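Marianna Czerwiński
Started on the toy cars this week. They've been in three moving cartons since we left Grorkcombe and I want them sorted before May, when my sister's kids come to stay.

Most were mine and my brother's. A few came from a neighbor's yard sale. According to the list my mother kept in a school notebook there should be 459. I'd be surprised.

First job was the table. Everything that lived on it went to the hall: mail, sewing basket, a lamp with no bulb, the Costar kettle I keep meaning to return. Then a damp cloth, then a dry one. You want a flat matte top for this. On the glossy desk upstairs I lose small parts in the glare.
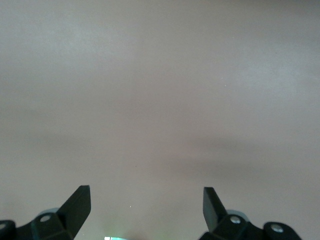

What do you clean old die-cast cars with?
Warm water with a drop of dish soap and a soft toothbrush. Dry them right away with a cotton cloth and stand them wheels down on a towel overnight. Keep water off paper decals.

Ilse Koster asked if I use vinegar for rust on the axles. I tried it once, years ago, and it dulled the paint around the wheel wells. Now I use a cotton swab and a bit of light oil and leave whatever doesn't come off.

How I'm dividing them:
Good paint and all wheels: keep.
Good paint, missing a wheel: repair.
Chewed, bent or stepped on: kids' box.
Duplicates: give away.

I thought about sorting by maker and gave up after the first carton. Half of them have nothing readable on the base, and the kids will want the trucks together anyway.

Colors would look nice on a shelf but it's no use for finding anything. My brother did it that way in his apartment and he still can't find the tow truck.

Each car gets looked at in a shallow plastic box before it goes anywhere. If a wheel or a bit of windshield drops off, it stays in the box and doesn't roll under the radiator. We lost a lot of wheels under radiators as kids.

The box was from a set of 6 that used to hold drawer stuff. Any low one with straight sides will do. Deep ones are a pain because you end up fishing around with your sleeve in it.
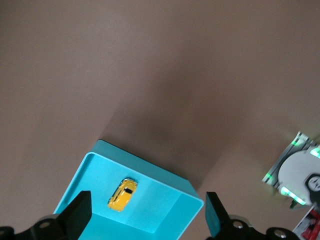

Yellow car in the turquoise box.

To answer Sabina Nanayakkara, no, I'm not repainting anything. Once you strip one you have to strip the ones next to it or it looks wrong. Scratches stay.

Wheels are a different matter. I pull donors from the bent ones. Check the axle width before you pry anything apart, I ruined a perfectly fine station wagon for a set that turned out to be too narrow.

I work in sessions of 30 minutes with the kitchen timer. Longer than that and I start reading the newspapers the cars were wrapped in. The second carton is mostly real estate pages and a crossword my mother did in pen.

Found so far that wasn't cars: two dominoes, a house key, a plastic goat, a dried-out marker, half a garage ramp. If anyone remembers the Trondar garage with the crank elevator, I have the ramp and would like the rest of it.

The notebook is less help than I'd hoped. She wrote things like "blue, nice" and "blue, other." There are a lot of blues.

Storage, since two people asked. Cars I'm keeping go in flat trays lined with felt, one layer only. The old way was everything loose in a carton, which is where most of the paint chips came from. Felt is cheap if you buy the remnant pieces.

Don't wrap them in bubble wrap for the long term. I had some in the attic in it and the pattern printed itself onto the roofs. Little circles that won't rub out. Plain tissue has been fine.

Giveaway pile goes to Parveen Sikder's after-school group. She said up to 100 is fine, no sharp edges and nothing with parts that pull off. I'm running a thumb around every window opening before one goes in her bag.

Carton two is done except for the buses. Carton three has a split bottom and smells like a basement, so that one gets opened on the porch. More when I've been through it.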